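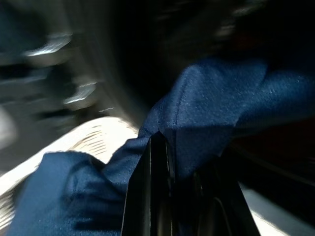
**Winter clothes collection, Jasville**

The Betlow clothing store is open again for drop-offs and will take winter things until the end of the month. Fleeces, knitwear and blankets are wanted most. Please wash everything first and leave it unfolded, as Yetunde Tijani and Obinna Effiong check seams and zips before anything goes on the shelves.

Dark items go together, with whites and pale colours kept apart.

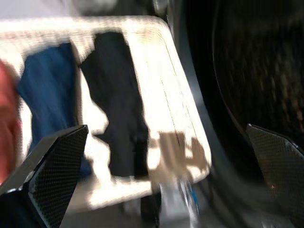

Blue and black cloth in the white basket.

We gave out 100 bags in April, and 36 households are on the list for the autumn.

Drop-offs are at the side door on Usman Road. Ring the bell and someone will come down. If you are lending us something to sort into, put your name on the bottom.

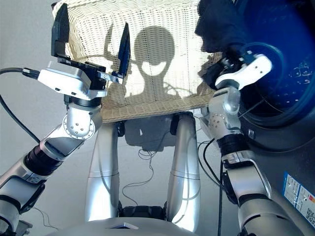

Baskets are still needed, in any size. White wicker ones with a braided rim are fine, and so are deep tubs like the dark blue one. Please don't send cardboard boxes. Offers to Omolara Idahosa at the desk.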